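Plemow green push button, 2 stars

Bought two of these as the start/resume button for our arm cell. Cheap, fast shipping, nice big cap. Ran fine for a while, then trouble.

What went wrong
Contact block sticks. Press, let go, cap pops back up but the circuit stays closed. So the controller thinks someone is still asking for a resume. Rogelio cleared a stop and the arm started moving right away with his hand near the fixture. No injury, he pulled back in time. Scary tho.

Took it off the panel, onto the bench with a meter. 60 presses, stuck on 2. Second unit did the same after some 500.

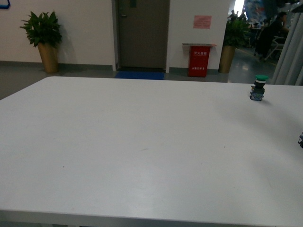

What I'd do
Don't wire it straight to resume. We now need a release then a fresh press before anything moves, should of had that from day one. Swapped in a Galang button, costs more, no sticking yet.

Emailed the seller, got a refund on one. Still waiting on the other.

Fine for a lamp. Not for anything that moves.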